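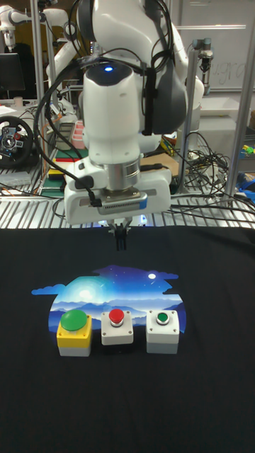
Subject: Re: [irex-controls] Loose button boxes or one plate
Date: Aug 4, 2024
To: irex-controls list

Hi all,

Picking up the question of whether separate boxes are workable or whether everything should go on one plate. I have been using separate boxes and I'm staying with them for now.

My row is a large green mushroom button on a yellow housing with a light gray base, then a red round button on a white box, then a green round button on another white box. The two round ones have silver bezels. They stand on a printed night landscape with mountains and a moon, laid on black cloth.

I put the mushroom button at the left end because its box is the largest and I wanted the two white boxes next to each other. With the big one in the middle I kept reaching across it. That is a matter of taste and others may want it at the other end.

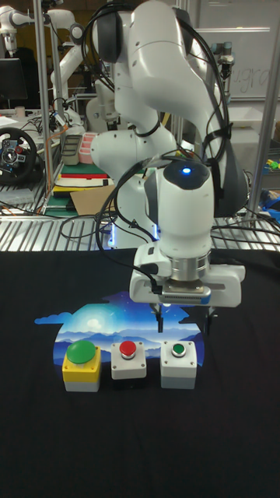 On the cloth: plain black is easier to live with than a pattern. White boxes show up well on it and so does the yellow one. The drawback is lint. A strip of packing tape wrapped around the hand takes most of it off. If you buy new cloth, wash it once before you cut it, as mine shrank enough to matter.

The print was a separate decision. I wanted a marked place to put the boxes back after cleaning, and an outline on plain cloth looked bad to me. Any print will do if it isn't glossy. Go by a feature in the artwork and you don't need tape marks.

Two green buttons in one row is the part I would change if I were buying again. Size and housing tell them apart, but in written instructions "press the green one" is useless. I now write "mushroom" and "green round" and that has settled it.

For the corner screws on the white boxes, use a hand driver. I cracked one lid in January with a power driver and Trarkholm wanted the price of a whole box for a replacement lid. If anyone has a source for lids alone, please post it.

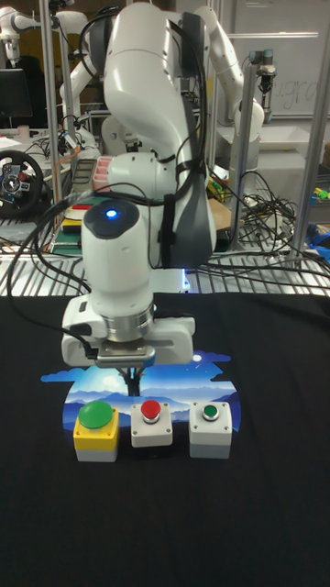
Drakos wrote:

> I would go for the plate. I had loose boxes for the Dakach
> bench and they crept every time somebody leaned on a button.
> By the end of a day the row was crooked. I cut a plate, put
> rubber feet under it, and the problem went away. The cost is
> that you can't change the order without drilling again.
>
> If you do stay with loose boxes, at least put something
> under them. Also check the red buttons for sticking. I had
> one go at 3000 presses, while the green from the same order
> was still fine.
>
> What spacing are you using?

Spacing is by eye, wide enough that my knuckles clear the mushroom cap when I press the red one. I haven't measured it.

On creeping, thin shelf liner cut 5 mm smaller than the base works for me. I haven't had a red one stick, but I don't keep a count of presses either. Did you open yours up, or just replace it? If it was dirt under the cap I would like to know before I order spares.

I also have 9 spare cable glands in the small size, free to anyone on the list for postage. Write to me off list.

--
irex-controls mailing list
To unsubscribe, send a blank message with "unsubscribe" in the subject line.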